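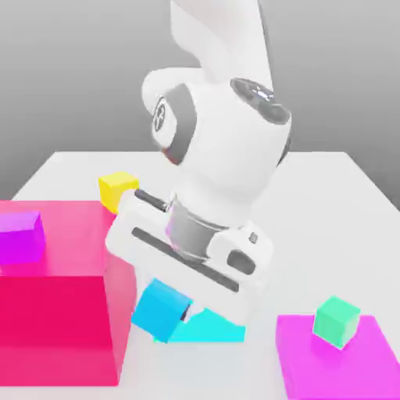
Gremoven Grip Controller, version 2

Product notice: slow release after a paused pick

Posted July 21, 2022

The Gremoven is a grip controller for two-finger hands on tabletop arms. It plugs in between the arm and the hand and sets finger width, speed and force. It ships with a block-sorting cell for the Mridha simulator, so a program can be run there before it goes to a real table.

Known fault

Units with firmware 64 can hold a part after the open command has been sent. The fault shows up when a pick is paused with the fingers closed and then resumed. The controller reports "open" to the arm, the fingers stay shut for up to 400 milliseconds, and the arm begins its retreat move with the part still in the hand. The part is then dragged or dropped from height.

We first had this from a customer in Cillby, who lost two trays of glass samples. Anoma Ekanayake on our support desk was able to repeat it in the simulator with plain colored cubes and the stock program. The cause is a stale width reading that is kept through the pause and never cleared.

The fault does not affect the emergency stop. Force limits also stay in effect the whole time.

What to do now

Turn off "resume from pause" in the Aneo settings panel, under Hand, then Motion. After a pause, send the arm home and start the cycle again. If you can't do without resume, add a wait of 400 milliseconds after every open command and keep hands out of the work area until the arm has cleared the part.

Crowded tables need more care.
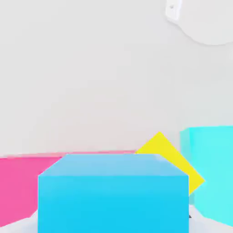
A part that is let go late can land against its neighbors and turn them, and the next pick then goes to a position that is no longer right. Check the layout by eye after any late release before you restart - the controller has no way of knowing that a block has moved.

Fix

Firmware 65 clears the reading on resume and will be out in August. It is free for all version 2 units. Version 1 units use a different width sensor and don't need it.

In the box: controller, arm cable, hand cable, mounting plate, 2 spare fuses

Supply: 24 V DC

Warranty: 2 years, not changed by this notice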